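Equipment Review: The Layug Paired Hand-Held Grippers and Demonstration Method

Reviewed by Francine Fraser, Mornville Technical Review
February 7, 2018

The Layug system is sold to laboratories that wish to teach two-handed tasks to a robot without first placing a robot in the room. An operator holds one gripper in each hand and performs the task at a table. The motion of both grippers is recorded, and the recordings are used to train a control policy for a two-armed machine. This review considers the hand-held units and the method that accompanies them. The robot arms used in our tests were supplied separately by Boltex and are not rated here.

Setup and handling

Two members of our staff prepared the station in a single morning. The printed instructions are clear on calibration and less clear on cable routing, a subject that receives one paragraph. Both grippers are cabled, and operators must learn to keep the slack behind the wrist when reaching across the body. Our operators became comfortable with this after the first day, although left-handed staff reported more fatigue in longer sessions.

Grip force is set by the fingers alone. There is no trigger stop and no indicator of pressure. With rigid objects this is of little consequence. With leather, cloth or soft packaging, it leads to differences between operators that later appear in the trained policy. We would welcome an adjustable stop in the next version.

The shoe task

The method was tested on a task with formal footwear, in which a pair of shoes is handled between a tabletop and a low raised platform. Shoes are a demanding choice. They are stiff at the heel and softer at the opening, and a polished finish gives cameras difficulty. Jade Parsons, who directed the trials, required every operator to work seated and to use both grippers in each demonstration.

A total of 3,937 demonstrations were recorded, of which 17 were discarded for tracking faults. Policies were then trained on sets of 40 and 1,000 demonstrations and on the full collection. The smallest set produced a policy that reached for the shoes but seldom placed them well. The set of 1,000 gave dependable placement of the first shoe. Only the full collection gave acceptable results for the second, where the remaining space on the platform is limited and the approach angle matters a great deal.

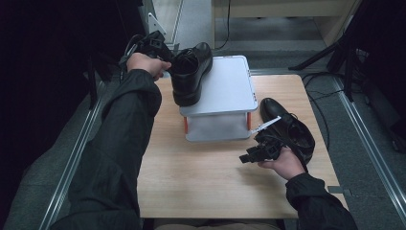 Vol. 17, No. 2

In demonstrations of this type, one gripper is at the heel of the shoe on the platform while the other holds its mate on the table beside it. The operator's two hands are close together at such moments, and the compact shape of the grippers is a clear advantage. The older Tirodia units, which we reviewed in September, were wider at the jaw and touched one another often in similar work.

Assessment

The Layug grippers are well made, and the method is sound for laboratories prepared to collect demonstrations in quantity. Purchasers who expect a useful result from a few dozen recordings will be disappointed - our smallest set makes this plain. The software exports data in an open format, and support requests were answered within two working days.

Recommended, with reservations concerning grip force and cable length. A follow-up test with soft goods is planned.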